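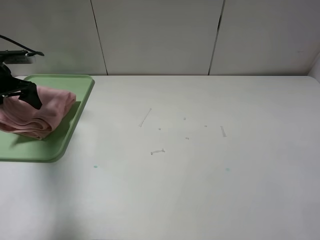 **Wochenfluss** (fachsprachlich *Lochien*) nennt man die Ausscheidung, mit der sich die Gebärmutter in den Wochen nach einer Geburt zurückbildet und die Wunde an der Haftstelle der Plazenta nach und nach abheilt. Er gehört zu jedem Wochenbett, auch nach einem Kaiserschnitt, und ist, so lästig er manchmal sein mag, ein ganz natürlicher Begleiter dieser ersten gemeinsamen Zeit mit dem Kind.

## Verlauf

In den ersten Tagen ist der Wochenfluss kräftig und rot, danach wird er bräunlich, später gelblich und zum Schluss fast farblos. Meist versiegt er nach vier bis sechs Wochen, wobei es von Frau zu Frau (und auch von Geburt zu Geburt) erhebliche Unterschiede gibt. Beim Stillen kann er vorübergehend stärker werden, weil sich die Gebärmutter dabei zusammenzieht.

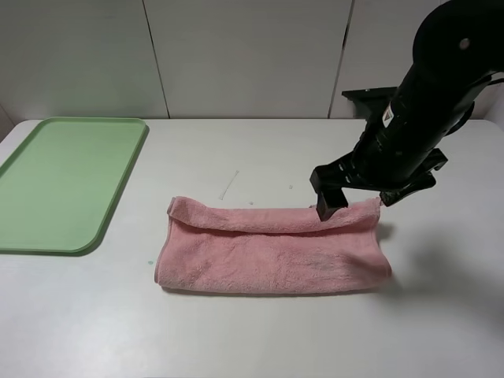
Riecht der Ausfluss unangenehm, kommt Fieber hinzu oder bleibt er schon früh ganz aus, so sollte man sich bitte bald an die Hebamme oder die ärztliche Praxis wenden. Eine plötzliche, sehr starke Blutung ist ein Notfall.

## Pflege

Bewährt haben sich weiche, saugfähige Vorlagen, die man häufig wechselt, dazu lauwarmes Wasser zum Abspülen und gründliches Händewaschen. Von Tampons wird im Wochenbett abgeraten.

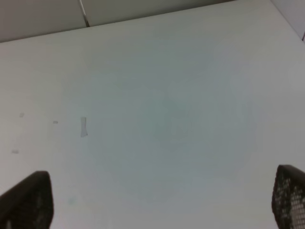

*Prirkberger Hefte zur Wochenbettpflege, Heft 13, S. 27–28*

Ruhe tut ebenfalls gut, und wer sich zwischendurch ein wenig bewegt, unterstützt den Abfluss auf sanfte Weise.

**Siehe auch:** Rückbildung, Nachwehen, Stillzeit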